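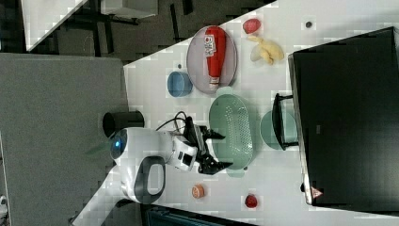

Toy Kitchen Assistant (part-time), Wallodik Toy Library

Wallodik is looking for one person to take care of our toy kitchens. We lend toys to families, kindergartens and speech therapists, and the toy kitchens are the part of our collection that people borrow most. At this moment we own 863 pieces of play food, dishes and pots, and they come back to us in every possible order. The ketchup comes back with the tea set, the strawberry comes back with the blocks, and the colander sometimes comes back in March when it was lent before Christmas.

The position is for 17 hours per week and starts as soon as we find the right person. The place of work is our sorting room on the second floor of the Pedivari building. There is an elevator, but it is slow and most of us take the stairs.

What you will do

The main work is done at the white tables. A returned box is opened and the pieces are laid out, so that each one can be seen and compared with the list that is glued inside the lid. You put the dishes together, then the fruit and vegetables, then bottles and other groceries. When a piece is missing you write it on the return card, and you look for a replacement in the drawers before you write to the family. Many times the missing piece is in the drawer already, because it came back in another box.

You will clean the pieces. Smooth plastic, like the banana or the tomato, needs only a cloth and warm soapy water. The colanders take more time, as playdough likes to stay in the small holes. For this we have soft brushes. Please do not use a needle, we have scratched two colanders in this way. Everything must be completely dry before it goes back in the box, also the inside of the squeeze bottles.

You will check for damage. A toy with a crack, a sharp edge or a loose small part is taken out of lending on the same day. A label which is a little worn is acceptable. Faded color is acceptable also, and children do not seem to mind it.

You will prepare the play tables for our open mornings, from 9 until noon. This is the part which former assistants liked best. A child of three years does not start to play at a shelf where everything is put away perfectly. She starts when there is a bottle of ketchup lying on a plate, with a cup and a colander close to it, and she can decide what the dinner will be. So we ask you to lay the table as if somebody was just beginning to cook. It sounds easy. It takes some weeks to get a feeling for it, and we will show you how we do it.
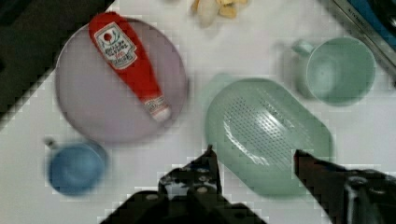 We mostly work with full-size dishes for play: plates that can hold a whole bottle, mugs and cups that a small hand can really grip, bowls, pots with a handle. Very small dollhouse food belongs to another department and you will not have to deal with it. Our largest set is called Ukine and has 66 pieces. It was put together here over many years from different donations, therefore the greens do not match completely and the fruits are not all on the same scale. We like it this way. The speech therapists ask for it by name, because with so many objects they can practice words like "on," "under," "next to" and "inside" for a whole session.

You will also have some contact with borrowers. It is short and friendly: you explain how to pack the box, you accept the returned one, you answer a question about what is suitable for a younger brother or sister. We do not charge money for a lost piece unless it is a big one, such as a pot, so the conversations are seldom difficult.

Who we are looking for

You are patient with small objects and you can keep your attention on a list until the end of it. You have a good eye for color, or you have a good method for working without one. You can lift a box of 9 kilograms to the height of a table. You speak English well enough to talk with parents. It does not need to be perfect, as you can see from this text.

Experience in a library, a kindergarten, a kitchen or a warehouse is welcome. It is not a requirement. One of our best assistants had before this been cutting fabric in a curtain shop. We do ask for a background check, as on the open mornings there are children in the room, and we pay the cost of it.

If you have an allergy to fragrance, please tell us. The soap we use has no perfume, but some donated toys arrive with a strong smell of laundry products and must be aired out before sorting.

What we offer

A contract for one year, which can be extended. Paid vacation and paid sick days. Work on mornings only, with one exception: in the week of the yearly inventory we begin at noon and stay until 7 p.m., and dinner is paid by the library. You get a locker, an apron if you want one, and a chair that can be adjusted. You may borrow from the whole collection free of charge, for your own children or for nephews, neighbors and so on.

The sorting room has good light and a radio. Coffee and tea are drunk in the Hosseinzadeh Room across the corridor, and real food also stays there. We are strict on this point. A real tomato was once packed with the vegetables, and it went out on loan for two weeks.

How to apply

Please send a short letter, one page is sufficient, and a list of your previous work. A photo is not needed. In the letter we would like you to answer one question: which toy did you play with the longest as a child, and what happened to it? We read every answer.

Applications go to Keyvan Alipour, head of collection, by the end of the month. You can bring the letter to the lending desk or leave it in the gray mailbox beside the Pedivari entrance. If you prefer to ask something first, come by the desk between 9 and 11 in the morning and ask for Keyvan.

We will invite a few people for a trial morning, which is paid. You will sort one returned box together with us, clean it and lay one table. There is no trick in it and you may ask as many questions as you want. Please wear clothes that may get wet at the sleeves.

Everybody who applies will receive a reply, also when it is a no.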